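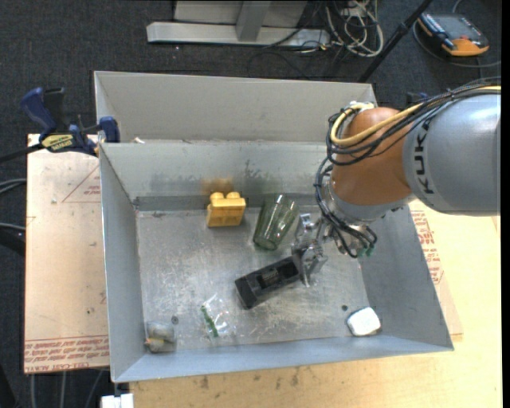 What do I do with all the odds and ends that don't belong anywhere?

Give them one bin and one rule: when it's full, you sort it. I used to have little piles on every shelf in the house, and now it all goes into one big open bin until I get to it.

Can glasses go in with everything else?

For a short while, sure, but I take them out first! A thick base helps – the rim is what chips.

And stray toy blocks?

Back to the toy box the same day. My nephew notices (he really does).

How often do you sort?

Every 2 weeks, except in November, when I let it slide.

Can I send you my own question?

Please do! Write to Dehua Li through the contact form and I'll add it here.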